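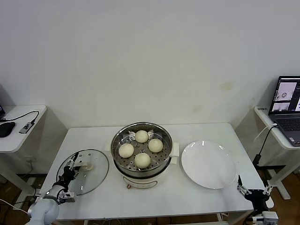
Figure 1. Steaming station with four buns in the basket, glass lid to the left, serving plate to the right.

Malmont Small Kitchens Programme
Progress report, second period
Prepared for: Diltero Fund, grants office
Work package 2: Steamed and reheated foods

1. Status

Work package 2 is on schedule. The layout of the steaming station has been fixed, the written procedure is at its third draft, and the first block of bun trials is complete. The second block, which covers frozen stock, has begun. Spending to the end of the period stands at 2,348 against the budget line for equipment and consumables, and no transfer between lines is requested.

One item is behind: the large-print edition of the procedure card. It is dealt with in section 6.

2. Purpose of the work package

The programme produces plain working instructions for shared kitchens in the Malmont housing schemes, where residents cook on small countertop appliances and full hobs are not fitted. Work package 1 covered kettles and rice. Work package 2 covers electric steamers, with filled and plain buns as the main test food and root vegetables as the second. Buns were chosen as they show faults clearly. A bun that has been crowded, dripped on or left too long is easy to tell from a sound one, and the assessor does not need to cut it open to record the outer faults.

The deliverables are unchanged from the agreed plan: a station layout, a procedure card, a fault table and a short note on purchasing.

3. Station layout

The layout has been reduced to three positions on one table. The steamer stands in the middle, with its control knob facing the user. The lid is put down on the left. The plate is on the right, empty, and in place before the lid comes off. The arrangement in Figure 1 is the one adopted for the card.

Two earlier layouts were tried and dropped. In the first, the plate stood behind the steamer, and users reached across the open basket to get to it. In the second, the lid was put down on the same side as the plate. This worked for right-handed users with a small plate but failed with the large one, as there was no longer room for both without moving the steamer. A mirrored version of the adopted layout will be printed on the reverse of the card for left-handed users. No separate trials of the mirrored version are planned.

The table is kept clear of other food and utensils while the steamer is in use. Tongs, when used, are brought to the table with the plate. A folded cloth for the lid was tested and will be listed on the card as optional. It catches the drips well but takes up space, and several users moved it out of the way and then put the lid on the bare table.

4. Equipment

The steamer is an electric pot with a cream-white base, one round control knob and a stainless steel basket with a perforated floor. It has a white handle on each side. The lid is clear glass with a metal rim and a small knob. The serving plate is round, white and glossy.

Notes on each item from the period follow.

Basket. The perforated floor drains well. Plain dough sticks to it if placed directly on the steel without paper. Cut paper squares remain the recommended method, one to each bun. A single large sheet was tested and rejected: it covered too many of the holes, and the buns at the edge of the basket were under-steamed at the normal time. Oiling the floor reduced sticking but left marks on the underside and added to the washing-up.

Lid. Condensation collects on the glass and runs to the rim when the lid is tilted. The card now instructs the user to lift the lid straight up, hold it level over the basket for a moment and then carry it to the left. Tilting it over the food was the most common single cause of wet patches in the first block of trials.

Control knob. The knob is small, and two assessors reported difficulty in setting it with wet hands. The instruction to dry the hands first has been added to the card ahead of the setting step. A larger push-on cover was bought from Cuautle and is under test. It fits, but works loose after repeated use.

Handles. No faults recorded. The card states that the pot is not to be lifted by the handles while it contains hot water.

Plate. The large plate was retained over the smaller one. Four buns can be laid on it without touching, and they do not need to be stacked. Stacked buns stuck together along the skin as they cooled, and tore when pulled apart.

5. Bun trials, first block

The first block consisted of 30 runs. Each run used shop-bought chilled buns from Bikudard, plain, of one size. The variables were the number of buns in the basket, their arrangement, and the resting time between switching off and removing the lid. Water level was kept constant and was checked by the assessor before each run.

5.1 Number and arrangement

Loads of four and 6 were compared. With 6, the buns were in contact by the end of the run and had to be separated by hand, which left a torn strip on the side of most of them. With four in a diamond (one at the back, one at the front, one at each side) there was clear space for swelling, and the buns could be lifted singly. Four in a square gave the same result on the food but was slower to load, as users tended to place the first bun too near the middle and then had to move it. The diamond is easier to describe in words and is the pattern used on the card.

A household needing more than four buns is advised to run a second load. The water must be checked before it starts. This point was missed in several of the user sessions and will be set in bold.

5.2 Resting time

Removing the lid at once after switching off gave wrinkled skins in a minority of runs. A rest of 2 minutes with the lid on gave a smooth surface in nearly all of them. Longer rests brought no further gain, and the underside became damp where it sat on the paper. The 2-minute rest has been adopted.

5.3 Transfer to the plate

The transfer is made with tongs or clean fingers, starting with the bun nearest the plate. Starting at the back was tested, but the forearm passes over the rest of the basket. The paper square is removed on the plate and not in the basket, where loose paper tends to fall against the remaining buns.

Ribbed metal tongs marked the skin. Silicone-tipped tongs did not, provided they were not wet. The purchasing note will recommend the silicone type.

5.4 Faults recorded

Wet patches on the upper surface: lid tilted over the basket.
Torn side: buns in contact during steaming.
Torn base: paper omitted, or paper too small.
Wrinkled skin: lid removed without resting.
Flat or dense bun: stock past its date, or left out of the refrigerator before the run.
Cold centre: knob set too low, or run started from frozen on the chilled setting.

The last fault appeared only once in the first block, when a frozen pack was loaded in error. That run has been excluded from the totals and repeated.

6. Procedure card

The third draft of the card has nine steps, reduced from fourteen. Steps on filling, setting and switching on have been merged where users carried them out as one action. The wording uses no temperature figures, as the appliance has a single knob and the figures in the second draft were ignored or misread.

The large-print edition is late. At the larger type size the nine steps do not fit on one side, and the reverse is needed for the mirrored layout. Three options are under review: a larger card, a folded card, or two separate cards for left- and right-handed users. The third is preferred on cost, but the schemes have asked for a single item that can be fixed to the wall. A decision is expected in April.

7. Cleaning and storage

The basket is rinsed as soon as it has cooled. Dried dough in the holes was removed with a soft brush; a scouring pad was tested and left fine scratches on the floor of the basket. The lid is washed by hand and stood on its rim to dry. Water left in the base overnight produced light scale, and the card instructs the user to empty it after the last load of the day.

Storage with the lid upside down in the basket saves shelf height and was accepted by all the schemes visited. The knob on the lid must face down, resting clear of the perforated floor — a sheet of kitchen paper is enough.

8. Work for the next period

Complete the second block of trials (frozen buns, plain and filled).
Begin the root vegetable runs, carrots first.
Settle the format of the large-print card.
Finish the test of the knob cover, or withdraw it from the purchasing note.
Issue the fourth draft of the card to the schemes for comment.

9. Risks

Supply of the Bikudard buns was interrupted once during the period and one session was moved to a Sunday as a result. A second product of similar size has been identified and will be used if the interruption recurs, with a short comparison run to confirm that the timings hold. No other change to the risk register is proposed.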